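How to fold towels and blankets so the pile stays up

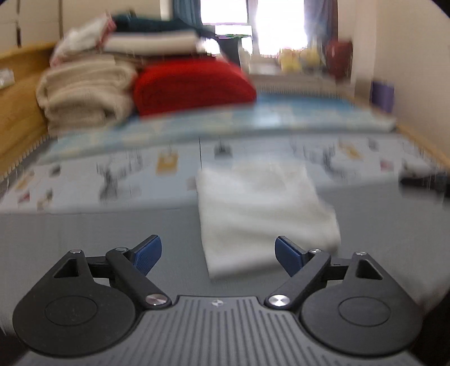 Do I need to iron towels before I fold them?
Ironing is a waste of time for towels, and the heat makes the loops flat. Shake each towel hard two times when you take it from the line, smooth it with your palm and fold it straight away.

I learned this work in a small guest house, where my first teacher was Usha Acharya. She could finish a whole cupboard while I was still looking for the corners of one blanket. What I write below is her method, with a few changes I made later in my own home. It is good for a family cupboard and also for a guest room where the bedding must wait on the bed for some days.

Before you start

Clear one flat place. A bed is the best place for most people, as it is wide and the height is kind to your back. A table is also good, but large blankets slide off it. Pull the cover on the mattress tight first. On a wrinkled cover you cannot see if the edge of your towel is straight.

Everything must be fully dry. Feel the hem and the thick corners, not only the middle. If a blanket is even a little damp, hang it again overnight.

Folding a hand or bath towel

1. Lay the towel flat with the long side near to you. If it has a label, the label goes face down.
2. Smooth it from the middle to the ends with both hands.
3. Bring the left short side to the right short side, and match the corners before you let go.
4. Fold the long side in three: the far part comes to you, then the near part goes over it.
5. Fold one more time in half if the shelf is narrow.
6. Press with your flat hand and turn the towel so that the round fold faces the front.

A soft towel never gets an edge like paper. It will look a little rumpled, and I leave it so. If you press too much, it only opens again on the other side.

Folding a thick blanket

Thick blankets are difficult for one person, so ask somebody if you can. Ravindran Panicker from my old job always did it alone, by holding the middle of the long edge under his chin. I tried that and I had wool in my mouth, so I use the bed.

1. Spread the blanket over the bed and find the two long edges.
2. Fold it in half along the length, then in half again. You have now a long strip.
3. Fold both ends of the strip to the centre.
4. Close it like a book.
5. Kneel on it gently, or lean with your forearms, to push the air out.

Measure the first blanket against the shelf before you fold the others. The others should get the same width, even if their height is different.

Rolling a quilt

A filled quilt does not like to be folded small. The filling moves away from the crease and after some months you find a thin line there. Fold it once along the length and roll it from one end, not very tight. Tie it with a wide cotton ribbon, or put it where the wall or another pile holds it closed. I keep my rolls beside the blankets and never under them.

Making the pile

Put the thickest blanket at the bottom, the thinner ones over it, and anything still in its plastic at the very top. Plastic is slippery – if you put it in the middle, the upper half of the pile will walk away by itself. Let the pile lean a little against something firm, for example the wooden end of the bed or the side of the cupboard. All round folds should look the same way, so that you can take one piece without pulling out two.

I stop at the height of my knee. Archie Galbraith wrote to me after the last version of this page that his piles go to the ceiling. He has a deep cupboard with doors, so it is possible for him, but on an open bed I would not try it.

How often to fold again

In May I take everything down, shake it outside and fold it in a different place from the old crease. Towels we use every week, so they need no special day. For blankets that nobody touches, once a year is enough.

Next page: fitted sheets with elastic corners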